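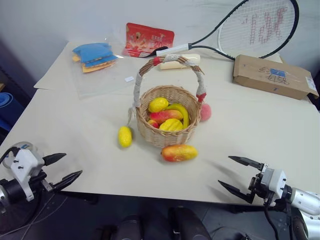
Handle wrap coming undone on a wicker fruit basket — glue or re-tie?
Board: Basketry and Cane Repair

twill_and_error
Round wicker basket, tall arched handle made from a bundle of brown twigs. Sides are thin natural strands. The handle is partly wrapped in a greyish-white material, with a patterned piece over the top and two red bands. There is a loose string outside the basket at the foot of the left leg. I want to secure it before the basket goes back on the sideboard with the display fruit in it. Options as I see them:

1. Dab of PVA and press.
2. Tuck the end under the rim and leave it.
3. Unwrap the left leg and redo it.

Preference? I have PVA, waxed linen and a packing needle.

Pusavitz
Option 2. Wet the strand, open a gap in the rim with an awl, pass the end through, pull snug, trim inside. Five minutes. Don't put PVA on a visible wrap. It dries shiny.

cane_ledger
Disagree with 2. You don't know yet what that string is holding. If it is the tail of the wrap, tucking it hides the problem and the turns above keep slipping. Pull it gently and watch the leg. If the wrap moves, redo it. If nothing moves, trim it flush.

Pusavitz
Pulling on an unknown tail is how a small repair becomes a large one.

cane_ledger
Gently, I said. Clamp the wrap with a clothespin first.

twill_and_error
Clothespin on, pulled. The bottom two turns shifted a little. The rest held.

cane_ledger
Then it's the tail. Redo the bottom two turns only. Lay the new end along the twigs, wrap over it, finish with a needle pass under the last three turns. Waxed linen will grip without glue.

Druselmont
What does the basket carry? A handle wrap on a display piece takes no load worth mentioning. My kitchen scale puts a full set of artificial fruit at 540 g. Real fruit in the same volume came to 2000 g, and at that weight I would be looking at where the legs enter the weave and ignoring the string.

twill_and_error
Artificial only. Lemons, banana, star fruit, a peach, the long mango or papaya one, a couple of reds. They don't all fit under the handle without crowding, so I may leave a few out.

Druselmont
Then any of the three will do. Check the rim too. Yours looks slightly uneven. Could be the original weaving, could be a stake that has crept up. Press down on the high spot with a thumb. If it gives, it's a stake.

Pusavitz
Uneven rims are normal on these. I wouldn't touch it.

twill_and_error
Pressed it, no movement. Leaving the rim alone. Second question: storage. I have a large clear plastic bag. Any objection to bagging the basket between seasons?

cane_ledger
Yes. Sealed plastic traps moisture and wicker will mildew. Bag the fruit, put the basket in a cotton pillowcase. See the Mendwood thread, post 726.

Pusavitz
Plastic is fine if the neck is left open. Mine have been stored that way since before that thread existed.

cane_ledger
In a dry house, possibly.

twill_and_error
Fruit in plastic, basket in cotton. Bottom turns redone in waxed linen, tail needled under. The linen is a shade yellower than the old wrap and shows in morning light. I can live with it.

Druselmont
Cold tea darkens linen, nothing lightens it short of bleach. Leave it.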